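Workshop notebook, February
Bench 2, natural dye trials, madder on wool

8:40. Started the second madder bath. Weighed out 750 g of scoured wool from the Gedley lot, still in skeins, ties loosened. Jayson retied two that were too tight in the first bath and left white bands. Figure-eight ties from now on, four per skein.

Mordant was alum with a little cream of tartar, same as last time. Skeins sat in it overnight and were squeezed out by hand this morning, no rinse.

9:30. Root is the Brenesow chopped madder, soaked since yesterday. Poured off the first soak water, which was yellow-brown and makes the color muddy. Kept it in a jar for Josefien, who wants to try it on linen.

10:15. Wool in. Raised the heat slowly and held it below a simmer. The probe on the Ikonen pot reads high compared with the glass thermometer, so I went by the glass one. Ward V. should look at the probe before anybody uses that pot for indigo.

11:50. Color coming up orange more than red. Our tap water is soft and the notes from Manmont used hard water. Added a spoonful of chalk at noon. Redder after twenty minutes, though hard to judge in the pot.

1:30. Heat off. Left the wool to cool in the bath.

Skein 7 was the control, no chalk, in a separate small pot. It came out a flat brick orange. I like it, Jeanine does not. Tagged it and hung it by the window for the light test, half covered with card.

pH strips are nearly gone. Also need more alum, the tub is down to 322 g and the next batch will take most of that.

Ward Hermans asked whether the exhaust bath is worth keeping. Yes, one more round for pinks. Put a lid on it and write the date on the tape, please. The last one grew mold.

To do: rinse, dry in shade, wash test on one skein, rub test on white cotton. Card samples for the binder after that, with the chalk noted on the back.

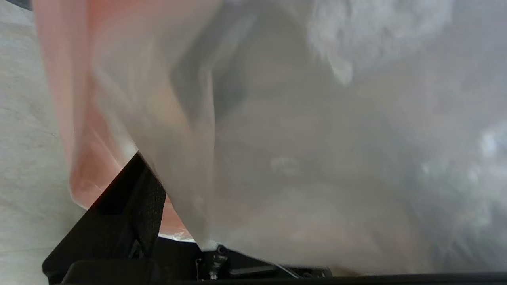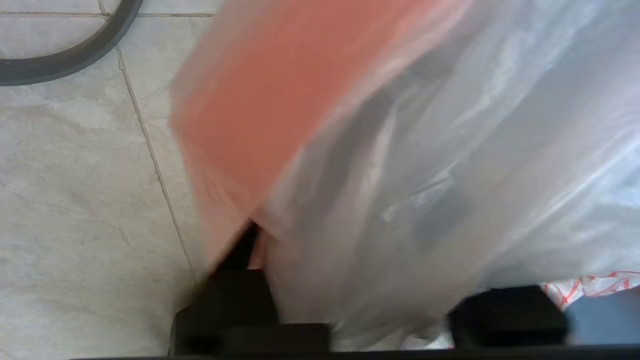

First: clear and pink plastic. Second: floor tile, black cable or hose at upper left.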